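Vovia Washstand: episodes from a shared workshop

Overview

Vovia Washstand is a small set of recordings made with a two-armed robot at a bathroom vanity. We put it together at Gutetti, a shared workshop where members rent bench space by the month. The vanity is a normal household unit with a sink, a faucet and a mirror, set up in the same room where we do our other work. The tasks are ordinary tidying tasks: put the toothpaste in the mug, move things back from the sink, straighten a towel.

The set has 80 episodes recorded by remote operation. It is meant for people building something similar at home who want data from a room that has not been cleared out like a lab.
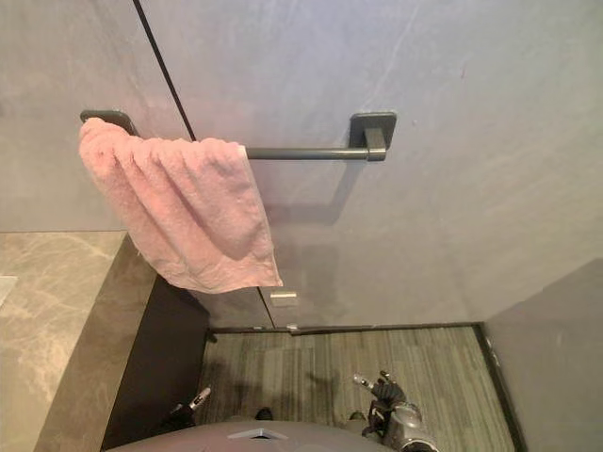

Each episode folder holds one head camera video, the joint positions for both arms, the gripper commands and a text file with the instruction given to the operator. Times in all files are in seconds from the start of the episode. Video and joint data are stored at different rates, so use the timestamps to line them up and don't go by row number.

Tasks

toothpaste_to_mug: pick up the tube from the countertop and stand it in the mug next to the toothbrush.
tube_reposition: move the tube from one part of the counter to another.
towel_straighten: pull the towel on the bar until the lower edge is close to level.
approach_only: drive up to the vanity and stop, with no grasp.

The towel task is the weakest part of the set. Terry cloth catches on the fingers and the operators had trouble letting go cleanly. We kept the failed attempts and marked them in the notes column of episodes.csv.

Setup

The operator desk is close to the vanity. This was the only place the cables would reach, and it means the desk, the laptop and whoever is sitting there show up in many of the videos. People also walk through.

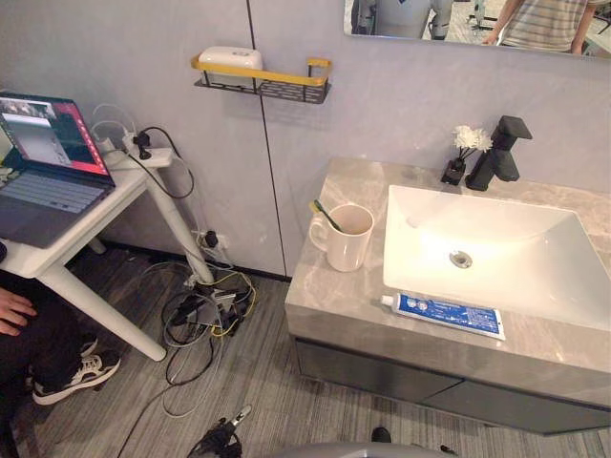
Objects on the counter were not put back on marks between episodes. We set them down by hand wherever seemed reasonable. If you need fixed start positions, filter on the start_layout column, which groups episodes that began with a similar arrangement.

The head camera was refitted once, on a Wednesday, after a screw in the bracket worked loose. Episodes before and after that have slightly different camera angles. Both calibration files are included, and the calib field tells you which one applies. The bracket drawing is in the hardware folder under the name Pietrzak, which is what we call the second version of the mount.

Floor and base motion

Keep the cables in mind if you use the base motion data. The operators steered wide of them – some approach paths look longer than they need to be for that reason. Wheel odometry drifts on this floor and should not be treated as ground truth.
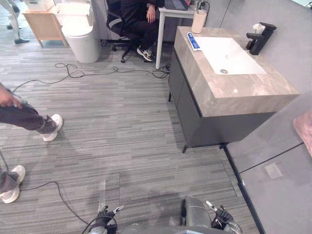

We did not record depth. We tried it for a few sessions in September, but the sink and the mirror gave us large holes and we dropped it from the release.

Labels

Success was judged by the operator right after each episode and checked later from the video by a second member. They disagreed on 9 episodes. Those are labeled "unclear" and left out of the default split. The default split holds back 10 episodes for testing. 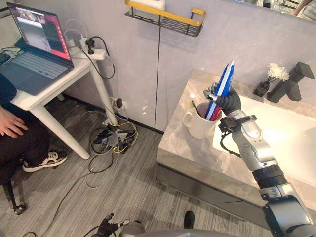

toothpaste_to_mug, head camera. Tube in the right hand, over the mug.

Known problems

Reflections in the mirror can confuse person and object detectors.
Gripper force values are raw motor current and have not been converted.
A few instruction files have typing mistakes. We left them as they were.

Use

The loader script is called kumutgate.py. Point it at the top folder and it will list the episodes and check that every file is there. It needs 100 GB of free disk space if you unpack all the video at once – use the --stream option if you have less.

Report broken files through the issue tracker with the episode number and the calib value.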